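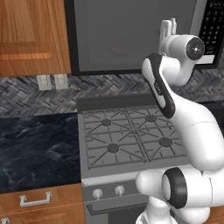 The arm in the kitchen scene, gripper up.

Jun 6, 2021

Started at nine with the headset on and the controller in my right hand. The job is still the meat task: drive the arm by remote control, pick up the piece of meat, take it to the plate, let go. Everything is in the simulator, so the kitchen loads the same way each time apart from small changes to where things start. We need 1000 good demonstrations for the Akport set before the training run, and I'm the one with the free mornings, so most of them are mine.

First hour was slow. I had not driven since before the break and my hand had forgotten the mapping. When I push forward the arm goes forward, fine, but the wrist roll is tied to my own wrist and I keep turning it without meaning to. Threw away the first four tries. In two of those I closed the gripper too early and knocked the meat sideways, and in the others I got it up but came in toward the stove at a bad angle and the elbow ran into its joint limit.

After that I lowered the speed scale and things got better. It takes longer per demonstration but I waste fewer. I also went back to resting my elbow on the chair arm, which I wrote down in January as a good idea and then stopped doing.

Read over the notes for the Plorkau controller while the scene was reloading. They say to keep a steady pace and avoid stopping in mid-air, as the pauses end up in the data and the policy learns to pause too. I know this, and I still stop every time I get over the counter to check my depth. There are no shadows worth using in this renderer, so I judge height by moving the camera, and moving the camera means stopping the hand. I tried setting the side view before I start and leaving it alone. That works for the pickup but not for the drop.

Asked in the project chat how the others deal with it.

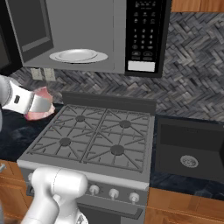 Someone at Westow answered that I should leave the short pauses alone and trim them afterward, that the script already cuts any stretch where the hand has not moved, and that a careful operator who hesitates is worth more than a fast one who drops things. They also said their own first batch was so fast that the trained arm swung over the counter and never slowed down for the grasp. So I will quit worrying about it — up to a point. If I stop for so long that I start thinking about lunch, I throw that one out.

I asked if they vary the path on purpose. The answer was yes, but only a little: come in high sometimes, come in from the side sometimes, always finish the same way. I had been taking the same route over the cooktop for most of the morning, so I mixed it up from there on. Going high felt strange at first. You have to lift before you turn or the forearm swings too close to the microwave.

Afternoon

Ate at the desk. Soup.

Switched to the wrist camera for the second session. The Ambrose script records all the camera views anyway, but I wanted to drive from the hand to see if the drop got easier. It did. Looking out between the two fingers I can line up with the plate much faster than from outside, and I stopped letting go too high. Bad part is the approach. With the hand tilted the wrong way there is nothing useful in view, and I go by memory for a second or two. I think the answer is to use the outside view to get near, then change over. There is a button for it, but it's under my thumb next to the one that resets the scene. I pressed the wrong one and lost a demonstration that was nearly done. Put a bit of tape over reset.

The meat itself is an odd shape and it matters where you take hold of it. By the middle if I can. When I grab it near one end it tilts in the grip, and then I have to roll the wrist to set it down flat, and I over-roll. I kept a few of those where the recovery was clean. Westow wants some recoveries in there.
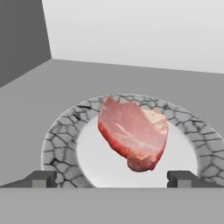
Evening

Ran the replay check on everything from today. This plays the recorded commands back through the simulator and sees if the meat ends up where it did the first time. Most passed. A handful failed, and they were nearly all grabs by the end, so that settles whether to keep doing it. I'll go by the middle.

Longest one of the day was 2436 steps, which is far too long. I watched it back and most of it is me hovering. 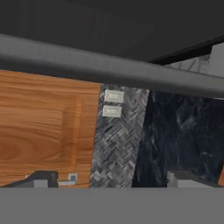 I want the shorter ones tomorrow, with less searching around before the grasp. The plan is to do the approach from the outside view, switch once, and not switch back. I'll also ask whether we can move reset to a different button, since tape is not going to last.

Shoulder is sore but less than last week. Uploaded the files to the Akport folder before dinner and labeled the ones from the wrist camera session separately in case the others want to leave them out. Need to charge both controllers tonight. The left one was blinking when I put it down.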